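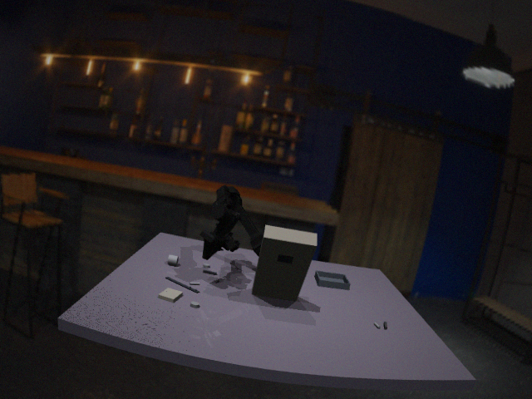 Can a robot clear up after closing yet?

Search this site Search

Sort of, and slowly. I'm Edith Ccori, I write the Wuvia pages on chore robots, and this is the one I get asked most (usually by people who've just wiped down a bar at midnight!). An arm on a table can pick up one small thing and put it somewhere else. Doing the whole table, every night, with whatever people have left behind, is a much bigger ask.

Why do you go on about simulation so much?

It's cheap, and you can't break the glasses. My neighbours at Dridside ran 669 tries in a rendered bar before they went near a real one, and I reckon that's sensible. You do have to be careful about the results, though. Friction in software is always a bit kind.

What's the hardest thing to pick up?

Small and flat, every time.

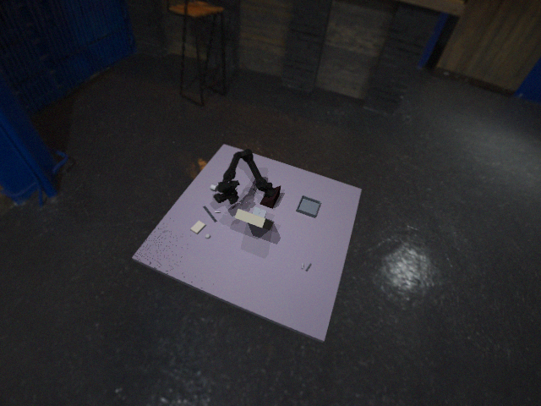 I keep a grumpy little list of objects that look easy and aren't, and thin rods have been at the top of it since November. A mug gives a gripper something to get hold of. Now think about two little sticks lying side by side, one white and one grey, well away from everything else: there's loads of room to get in, but grab for one and you can easily nudge the other. Little round things are just as bad, they roll off the moment you brush them.

Would a tray help?

Heaps. Give the machine one place to put things and half the arguing stops. Boyer, my test job at home, has four goes at each item and then moves on, and the tray jobs are the ones I'd let it do while I make a cuppa.

So should I buy one for the kitchen?

Not this year, I wouldn't. Get a decent dishwasher and ask me again later.

Contact Wuvia | Copyright Wuvia | Back to top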